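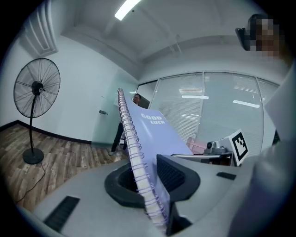
Small Clubs Should Stop Giving Away Their Young Players

10 Sep 2026

Every January it is the same in our volleyball league. A club from the top division telephones, a player of nineteen years packs her bag, and the small club receives a friendly letter and nothing more. I have followed Rullgate for seven seasons, first as a parent and now only as a person who buys a ticket, and I think this has to change.

Let me explain how it works today, for readers who do not follow the second division. A player under twenty-one can leave in the winter window if a higher club offers her a place. The old club gets a fee of 700 for each season it trained her, but only if she was registered there for at least 3 full seasons. Many girls come to us at sixteen from school teams. When Brelleck calls, they have been with us for 2 seasons and some months, so the fee is zero.

I do not blame the players. If somebody had offered me a place in a better team when I was nineteen, I would have gone the same evening. I also do not say that Brelleck breaks any rule. They read the rule well and they use it. My complaint is with the rule.

The common argument against a change is that a fee would close the door for young talent. The big clubs, people say, will simply not take a risk on a girl from Rullgate if they have to pay for her. I find this hard to believe. Brelleck travels to away matches by its own bus and has two paid physiotherapists. A club like this does not lose interest in a good setter because of the price of some training balls.

Another argument is more serious. Parents worry that a small club will hold a player against her wish, or ask too much money. This has happened in other sports and I understand the fear. But the fee can be fixed in the regulations, the same for everybody, and the player's release can be automatic. Then there is nothing to negotiate and she can play for her new team the next weekend.

What would the money do? In our case, it would pay the hall. Last winter Rullgate gave up the late training hour because the rent went up, and the second team now practices on half a court. Kandel had the same problem and closed its girls' group. That group produced the middle blocker who now starts for Brelleck, and I did not read one word about it in the season program.

My proposal is modest. Pay from the first day of registration, month by month, with no minimum. Move the winter window so that it opens after the first half of the season is finished, because losing a starter with two matches to play before the break is very hard on a team of ten. Gallegos suggested something similar at the last league meeting, and it was put on the list for "later discussion." It is still on the list.

The clubs vote again this winter. I hope that Rullgate will speak this time, and that Kandel will support it, even without a girls' team to protect.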